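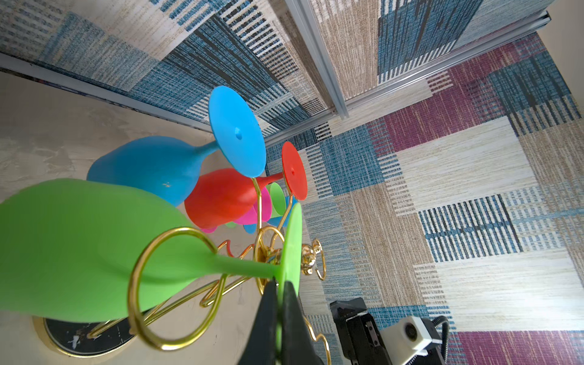

I went to the Sasinent open day in April mostly because my neighbor had a spare ticket and I like free coffee. I came home with an opinion, which I did not expect, and my wife has heard it enough times now that I'm giving it to you instead.

The hall over in Clernham was packed by mid-morning. Most people crowded around the big fast machine at the Coelho booth, the one that stacks boxes. I get it! It's loud and it never misses, and the screen over it said 1019 boxes before lunch. I watched for maybe four minutes and then I'd seen it.

What got me was a little table farther back where a pair of black grippers was working on a wine glass rack. You know the kind, thin gold wire all curled up in loops, the sort of thing an aunt gives you. The glasses were silicone, in bright picnic colors (green, hot pink, a sky blue I would honestly buy), and the robot had hold of the green one by its flat round foot with just two fingers. That's how I'd grab it too, if I had only two fingers and all that wire to get around.

And it was slow. Oh, it was slow. A kid next to me groaned out loud. One glass took 47 seconds by my watch, and on the next try the foot caught on a loop and the whole arm stopped to have a think. Faustino Meléndez, who was running the table, just waited. I asked him if it bothered him when people walked off. He said they'd done the rack up to 16 times that morning and the misses were the part he was taking notes on.

So my opinion is that we clap for the wrong robots. Boxes are all the same box. My kitchen is full of bendy things tangled up in other things, and any machine that's ever going to help me there has to get through that wire rack first, stem by stem, while we stand around being bored. I'd much rather see that than another polished video with music on it.

I do have one gripe. The handout from Griline, who sponsored the day, gave the box stacker a full page and the rack table two lines near the parking map. Flip that around next year, please, and put a few chairs back there. I stood for most of an hour and my knees were not happy with me on the drive home.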